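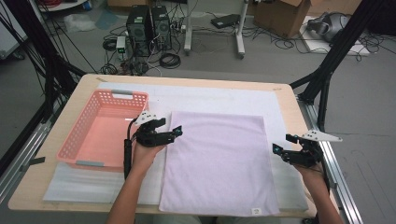

Lavender towel, pink basket. Saturday.

ok laundry thread. been in the Kingate building 9 months with no washer in the unit and I have opinions now

---

background: there IS a basement laundry room. 6 washers for the whole building. two have had the same paper sign taped on since before I moved in. the sign says "soon"

---

until December it took quarters. fine. annoying but fine. I had a jar

then they switched to an app called Tavorach and the jar is now decorative

---

Tavorach makes you load money in fixed amounts. a wash does not cost a fixed amount. so there's always some sad leftover balance you can't spend on anything. I have had $1.11 stuck in there for weeks. can't wash with it, can't get it back, can't gift it to a neighbor (I checked)

---

also no signal in the basement. so you start the payment upstairs, run down, and hope it doesn't time out on the landing. I'm in decent shape now though. thanks Tavorach

---

so I started going to Mamovance, the laundromat by the bus loop. people warned me it was old. it is old! the dryers are enormous and they get HOT and I will never go back to the basement willingly

---

things I learned there mostly by getting it wrong:

go before 8 am or after 7 pm. sunday afternoon is a war

---

check the inside of the drum before you put anything in. somebody's crayon went through with my work shirts. orange. all of them

---

use way less detergent. I was filling the cap to the top like it was a drink. towels came out stiff and kind of waxy. cut it to about a third of what I was using, two washes later they felt like towels again

---

and no fabric softener on towels. I know. I loved the smell too. they just stop drying you
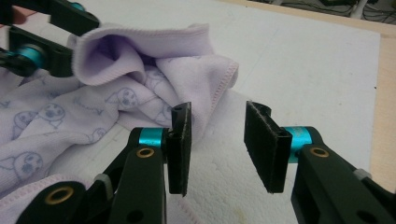 someone in the replies said vinegar in the rinse. tried it, half a cup. doesnt smell once it's dry. did it help? maybe? I changed the detergent amount the same week so I'm a bad scientist

---

drying: shake everything out first. one good snap per towel. they go in as a rope otherwise and come out as a warm damp rope

---

take the thin stuff out early. pillowcases are done way before bath towels and you're just paying to cook them

---

Diệp Trương taught me the folding thing btw. she works mornings at Mamovance and does the drop off orders. watched me fold one bath towel and said "no." very kindly

---

her way: long side in half, then in half again, then the ends in to meet, then close it. fold goes to the front of the shelf so you can pull one without the whole stack coming down. I'd been doing thirds my entire life. my mother does thirds. I'm not telling her

---

and fold while they're still warm. at the table there, don't carry them home in a ball and "do it later". later is Thursday and they're on the chair

---

money since a couple people asked. I wrote it all down for a while because I wanted to be mad with evidence. the basement plus Tavorach leftovers plus re-drying stuff that came out wet came to more than Mamovance even with bus fare. not a lot more. but more

---

you can get a secondhand portable washer for around what I'd spend in a year, saw one listed for $300. lease says no. also I have nowhere to put it except where I sleep
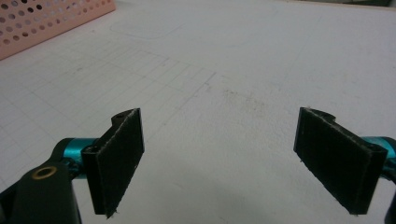
drop off service question: yes they do it by the pound, yes I've done it twice, both times when I was sick. it comes back so flat and square you feel judged by your own closet

---

for sheets ask at the desk which washer is the big one. it isn't labeled. fitted sheet goes in by itself or it eats everything else. found a sock in a corner of mine after a month, I had already thrown out the other one

---

stuff I bring now: a bag with a shoulder strap, small jar of detergent so I'm not hauling the bottle, stain stick, a book I won't read, snacks

---

stain stick is a brand called Min, comes in a tube like lip balm. good on coffee and on collars. did nothing for the orange crayon. nothing does anything for the orange crayon

---

update on the basement bc someone in my building found this thread (hi 4th floor): the sign has been replaced with a newer sign. same word

---

anyway dryer questions I can answer, washer repair I can't. if anyone knows how to get a dollar eleven out of Tavorach pls message me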